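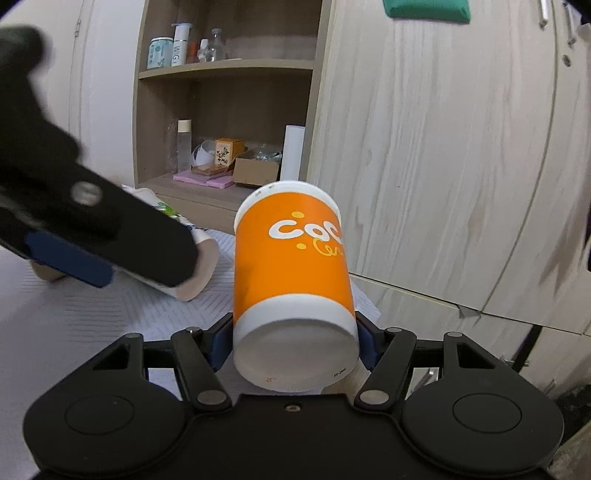 The orange cup between the two blue pads, and the second cup lying behind it.

I promised to write down the rules we use for handling paper cups with the gripper, after two readers of my December post asked for them. They are house rules, no official standard. I collected them at the Nornham workshop in one old notebook, and some of them contradict what I wrote here last year. Please follow the newer ones.

The first rule is about force. A paper cup is stiff at the rim and at the base, but the wall in the middle gives way very easily. We close the jaws until the pads touch, and then we add only a little. If the wall bends inwards, the attempt is marked as "damaged" even when the cup arrives at its place. In the beginning I did not mark these, and I had to throw away 100 recordings when I understood my mistake. It was a sad afternoon.

The second rule is that a cup lying on its side is a different task from a cup standing up. They get different names in the log. My colleague at Asero prefers one name with a note beside it, and we have argued over this many times. I still think a note is something people forget to read.

Then come the smaller rules:

Pads are wiped before each session and changed after 800 grips, also if they look good.
One person holds the gripper, and the same person writes the log.
Leave the shelves behind as they are. In the Hostex checklist you must clear the whole background first, but a home has bottles and boxes in it, and I want the machine to learn in a home.
Do not straighten a cup with your free hand in the middle of a recording. Stop, straighten, start again.
A cup with a crease goes out of use the same day.

About the cloth I am less sure. A patterned cover hides small movements of the cup less than a plain one, so I like it, but it can also slide together with the cup. Peixoto, the small guide which I took as my starting point, asks for a fixed surface and says nothing of cloth. For now we clip ours at the back edge and check it at 9 in the morning, before the first recording.

If you use other limits for the force, I would be glad to read them in the comments, especially for cups with a lid. I have no rule for lids yet, only a bad drawing of one.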